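Colony PCR keeps giving me nothing, but my minipreps look fine?

Okay, so I'm a second-year tech and I've been trying to screen transformants by colony PCR before I bother growing them up. The insert is 800 bp, cloned into our usual Clurero backbone. I pick a colony, swirl it into the master mix, run 30 cycles, and get a big blank gel (ladder's gorgeous, thanks ladder). Then I miniprep the same colonies, use that as template with the same primers, and there's my band! What am I doing wrong?

3 replies · 32 shares

Answer 1

Too many cells, I'd bet money on it. I did this for months. If you can see a blob on the tip, you've picked way too much, and all that gunk plus leftover agar shuts the polymerase down. Barely touch the colony, swirl it in a little water, and use 2 microliters of that as template. I label my tubes and draw the plate grid on paper before I open anything, otherwise I lose track of which colony was which by the second row.
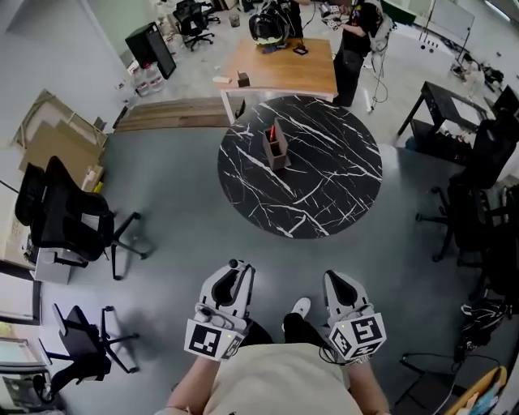

Answer 2

Which enzyme? We had a Cudix mix that hated crude template and was happy as can be with clean plasmid. Switched to the Zorkon one and it was fine. Could be your batch though, who knows.

Answer 3

Agree with the first answer, and I'd add a longer first denaturation so the cells break open properly (I go five minutes at 95). Also please run your miniprep as a positive control on the same gel, and spike a bit of it into one of the colony tubes! If the spiked tube is blank too, you've got inhibition and can quit blaming the primers. Mélanie Campbell taught me that one when I was in the Lefèvre building and I still do it every time I change anything.

Comments (2)

Last updated: May

Contact us | Copyright | Back to top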